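Skellel allotment seed and planting records

README

What is in the folder

Planting and harvest records for the onion and shallot beds at Skellel, kept over three seasons. There is one file for each season and one for the soil notes. Each row is a single planting station, and there are 276 rows in the latest file. The earlier two are shorter, as the lower bed was still under grass.

Varieties are entered by the name we use on the plot. Bilberg is the red onion grown from sets, Tejada is the long shallot, and Vosinitz is the brown storing onion grown from seed. Seed for Vosinitz is sown under cover in February and the plants go out in April.

Columns

bed: upper or lower
station: number along the row, starting at the path end
variety: as above
planted: month only
lifted: month only, blank if the plant failed
weight: grams, after drying, tops removed
notes: free text 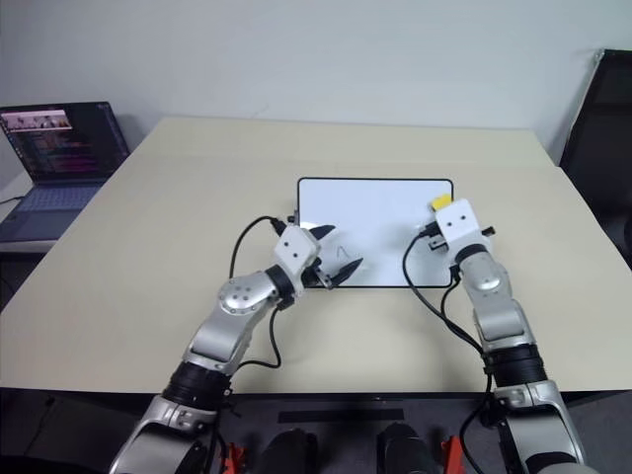 Bed positions were sketched by hand first and typed up in the evening. Rows run with the slope, so station 1 is always the highest. A glossy whiteboard with a thin black border, like the one on the table, is fine for working out the order of a row, but copy it to paper before going outside – a small pen mark rubs off on a sleeve. Where the paper plan and the file disagree, trust the file.

Known problems

Weights over 300 grams in the first season were taken on the old kitchen scales and read a little high. They have been left as they were.

White rot turned up in the lower bed in the second season. Affected stations have "rot" in the notes and no weight.

Missing weights are blank, never zero.

Changes

Added the soil notes file.
Corrected Tejada stations entered under the wrong bed.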